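Robot arm coming to our kitting line, how do I keep my crew from panicking?

Posted in Work & Shop Floor by hamberg_second_shift

Hello everybody, long-time reader, and I think this is only my second post, so bear with me. I lead the kitting crew at a plant that packs classroom sets, counting cubes and pattern pieces mostly. There are 8 of us on second shift. Last March the company bought an arm from Altico to do the picking for our smallest kit, and it has been on a bench in the training room while the engineer teaches it to pick up blocks. Now they want it on the line before the school rush.

My people are worried, and I don't blame them. Two of them have packed by hand longer than I've worked there. Management says nobody is losing a job, but they also say the kit count should go from 1,259 a shift to 1,554, and you can imagine how that went over in the break room. I've been asked to choose two people to be "cell attendants" and I don't know what that job really is. Has anyone been through this? What did you wish you had asked early on?

Share (3) | 14 comments

Fermín Sepúlveda

Oh, I feel for you, I truly do. We went through nearly the same thing at Wojcik, where I ran the sorting tables for years (wooden toys, lots of loose parts, sore wrists all around), and I'll try to tell you what I remember without going on all night, though my wife would say that's beyond me.

The first thing is to get your crew into that training room. Don't let the arm be a rumor behind a door. When ours was still learning, I took folks in two at a time on their breaks and let them watch it go after one block at a time. It's slow to watch and a little dull, and I think the dullness did more good than any speech from the front office. They saw how much it depended on where a block was lying, and which way it was turned.

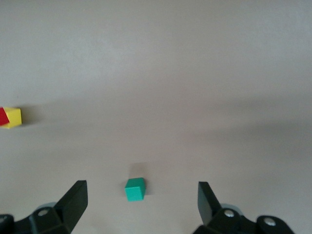

They also started giving the engineer advice, and good advice too! One of our packers pointed out that parts come down the chute in clumps, and a test with everything nicely spread out wasn't going to tell anyone much about a real shift. He wrote it down and changed his tests that same week. After that she was the person he came looking for whenever something acted up, and she ended up as our first attendant.

About that job, since you asked. At our place the attendant cleared jams, topped up the trays, checked finished kits and called maintenance. It's easier on the hands and harder on the nerves, because you're waiting for something to go wrong, and a whole shift of that will wear a person out. We rotated every two hours and it made a world of difference. Please ask for rotation before you hand over two names, and ask what the pay grade is, in writing. Ours had no grade at all for the first few months and there were hard feelings over it.

As for the new count, ask who answers for it when the arm is down. Our crew got blamed for slow nights that had nothing to do with them until we kept a downtime sheet taped up by the cell.

Good luck, and do come back and tell us how it goes.

Helpful (22) | Comment (5)

rodorberg_mike

They said no layoffs at my place too and then just didn't replace anybody who quit. Get it in writing.

Helpful (9) | Comment (1)

June_in_packing

I'm one of the people who became an attendant, so maybe this helps from the other side. I didn't want it. I liked talking with the women across the table from me, and the cell sits off by itself behind a fence, so I missed that more than I expected. What I'd ask for is a say in where it goes on the floor. Ours finally got moved closer to the hand packers and I'm a lot happier. Also make sure the training is on paid time and that somebody on your own shift knows how to restart it, or you'll be standing there waiting on a phone call.

Helpful (17) | Comment (2)

Contact us | Copyright July 2024 | Back to top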